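5. Steaming buns in your Stedari table steamer

Do read this section right through before you start, even if you have steamed buns a hundred times before, as the Stedari heats up rather more quickly than the older Koller pots many of us grew up with.

1. Stand the base on a folded cloth on a flat table, with the control knob turned to off.

2. Pour 200 ml of cold water into the base and fit the perforated tray, pressing gently until it sits level.

3. Arrange your buns with a good finger's width between them (they do swell!) and put the lid on.

4. Turn the knob to high and leave the buns in peace for nine minutes. Frozen ones will want a little longer.

5. Switch off, wait a minute, then lift the lid away from you and lay it flat on the table. Have a plate ready close by and move the buns across one at a time.
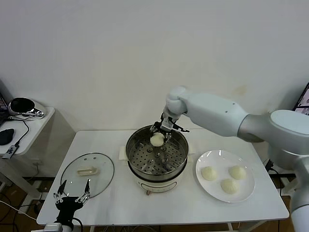
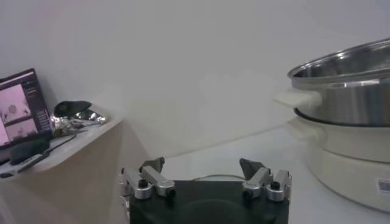
CAUTION: Steam burns are nasty things. Keep your wrists well clear of the rim, and never carry the pot while there is hot water in it.

6. Let everything cool for 60 minutes before you empty the base, then wipe it out with a soft, damp cloth.

Note: If a bun clings to the tray, a small square of baking paper underneath will cure it next time. For larger batches, please turn to section 6, where you will find our timings for two full trays.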